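Threads > Robotics > Home tasks

Search posts Go

Right, house rules for our laundry rig at Hurnura, as people keep asking. Going quick, got a run at half past.

1/ Stop button within reach of whoever's supervising. Not on the shelf. Not "over there". Reach.

2/ Fingers open before either arm goes near cloth. You close on command, never on the way in. We had 16 snagged sleeves in June from exactly this.

3/ Only one arm in the basket at a time. The other one parks to the side, over clear floor, and stays put till it's called.

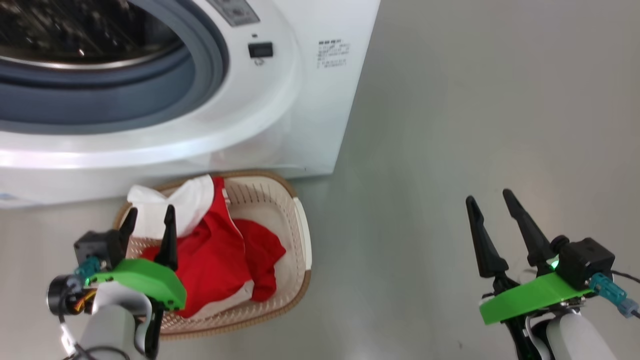
left arm at the basket, right one keeping out of it

4/ Cables. Check them before evry run, both arms. Loose loop near a wheel or joint = no run. Don't care how late it is.

5/ Hands out while the arms are live. Sock on the floor? Leave it. Stop, then pick up.

6/ Log the near misses too. Sonen sheet, 27 lines, takes two minutes. The Adamczyk checklist is fine but it skips soft items completly, so use ours on top.

7/ New people do 32 supervised runs before they go solo. Yes all 32. Yes even if you came from Ristura.

Someone asked about door seals, will do a seperate post. Off to the 768 batch now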